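Noltel is developing a feature film based on "Daltdale", the small-town mystery series that ended its run after 116 episodes.

The company confirmed the project on Saturday and said that it is not planning a reunion of the old cast. The film will tell a new story in the same town, with a new sheriff and a new crime, and it will take place many years after the last episode. A script is already in its second draft — the first one was put aside last winter, when the studio felt it was too close to the plot of the series finale.

Hutapea, the production company that made the show, will produce the film together with Noltel. No director is attached yet. The studio says it is talking with 2 candidates and expects to make a choice before May.

Share 533

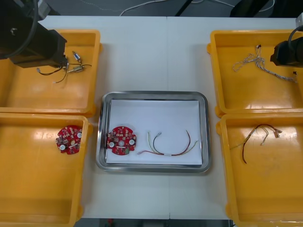
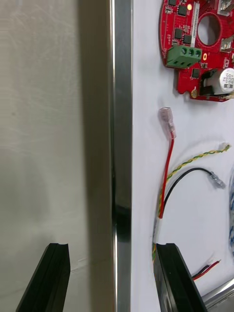 Film & Television Desk

For many viewers, the main question is where the film will be shot. The series used the streets of Ellville for nearly all of its outdoor scenes, and the town still has the diner sign and the painted water tower that appeared in the opening titles. Noltel said that Ellville is "the first choice", but it has also looked at two other towns where it would be cheaper to film. If Ellville is chosen, the shoot will last 50 days, with most of the work done at night.

The series was never a big hit when it was first broadcast. It was moved to a different evening three times, and its fourth season was shortened in the middle. Its audience grew later, when the complete show became available for streaming and younger people discovered it. Fans have asked for a continuation ever since, mostly because the finale did not explain who had sent the letters to the old sheriff. According to the studio, the film will give an answer to this, but viewers who do not know the show should be able to follow the story without any preparation.

It is also not decided if the original music will be used. The slow piano theme is maybe the best known part of the show, and the rights to it belong to a different company. Talks about it have started, the studio said.

Noltel wants to bring the film to theaters first and to its own streaming service later. A release date was not given. The studio also did not want to comment on the budget — it said only that it will be "more than one season of the show, and less than two." Casting for the role of the new sheriff begins after a director is signed.

Comments 50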